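Stock fingers or soft pads? Two weeks with the Unard grippers
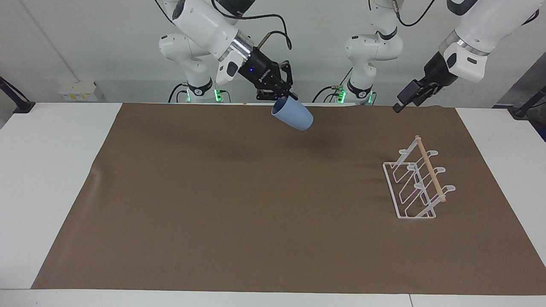 I have been putting off this comparison since August. The Unard gripper ships with hard black fingers, and Coltthorpe sells a soft pad set that slides over them. Both arms have the stock fingers on for the first round, and the job is a light blue cup and a white wire dish rack. Picking the cup up is easy. Holding it at a tilt with the rim tucked against the fingers is where small differences start to show, as the cup can turn a little when the arm slows down.

I ran 200 tries with each set. The stock fingers dropped the cup 20 times, nearly all of them on the way to the rack. The pads did better on drops but they are thick, and they kept catching on the wire.

Grímur Lauritsen wrote to suggest closing the gripper more slowly. I tried that last night with the stock fingers and it helped – fewer turns, same cycle time as far as I can tell. I have left the speed at 92 in the Beaudoin controller for now.

Next is the thinner pad from Stustemari, if it ever clears customs. The logs are up to 2,534 lines and I still need to sort them before I post any charts.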